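Kitchen Arm Project – Progress Report to the Backlund Fund
Student Robotics Club, Plindano Community College
Reporting period: spring term through July

Hi all,

Thanks for being patient with me on this one. I'm Daryna Boiko, I run the club, and I also wrote the original application, so if what follows doesn't match what we promised you then I'm the person to email.

Quick reminder of what the grant covers: arm time, parts, and a small stipend for two student leads, so the club can teach one robot arm to do ordinary breakfast jobs in a real-looking kitchen. We called the project Restevum in the application and the name has stuck (it's on the T-shirts now, which we paid for ourselves!).

The big news is that we're out of simulation. We spent the first stretch of the term with the arm in software only, and I'll admit I kept everyone there longer than they wanted. There was grumbling. But by the time we moved to the counter, every student on the team could write a basic pick-and-place routine without asking me for help, and that was the first milestone in our plan.

Since then we've recorded 226 practice runs on the real counter. The goal we gave you was 80 for this period, so we're well ahead. The reason is pretty simple: the students figured out a booking sheet that keeps the arm busy through lunch, and they turn up for their slots. Not all of those runs are good ones. Plenty end with the arm stopping short and somebody saying "huh" and going back to the laptop. We keep the bad runs too, labeled, and the students who work on the software side tell me those are the ones they look at most.

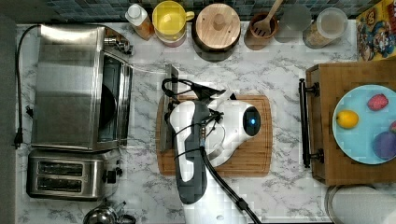
The arm over the cutting board, with the toaster oven and toaster on one side and the fruit plate on its tray on the other.

We decided early on to leave the counter cluttered. The first plan was one object at a time on a clean surface, and it went fine, and it was also kind of boring. Then one of the second-years pointed out that no kitchen she'd ever been in looked like that. So now the appliances stay out, and the students have to plan paths that don't clip them. It has slowed us down, but the path planning they're writing now is so much better than what we had in the spring.

Fruit has been the hard part. Smooth, round things roll, and the students have rewritten the approach move 4 times. The current version comes in slower and lower, and I like it a lot. I don't want to give you a success rate yet because we changed the way we score a run halfway through, and the older numbers don't compare. You'll get a proper table next time.

Two things are behind. The written lab guide is still in pieces – I have good drafts for setup and safety, nothing finished for calibration. And our entry for the Drirkix student challenge isn't in yet. We have the video outline and most of the write-up, and the leads want one more round of practice before they film.

On money, we're a little under budget. Parts cost less than I planned, mostly thanks to a lot of 3D printing on campus. I'd like to move what's left of the parts line into stipends so we can bring on a third student lead in the fall. Could you let me know if that needs a formal request or if an email is enough?

Up next: finish the calibration chapter, get the challenge entry out the door, and start on tasks with two steps in a row, like moving a piece of fruit to the board and then putting it back on the plate. Come by and see it if you're ever on campus. Lunchtime is best, that's when the students are in.

Daryna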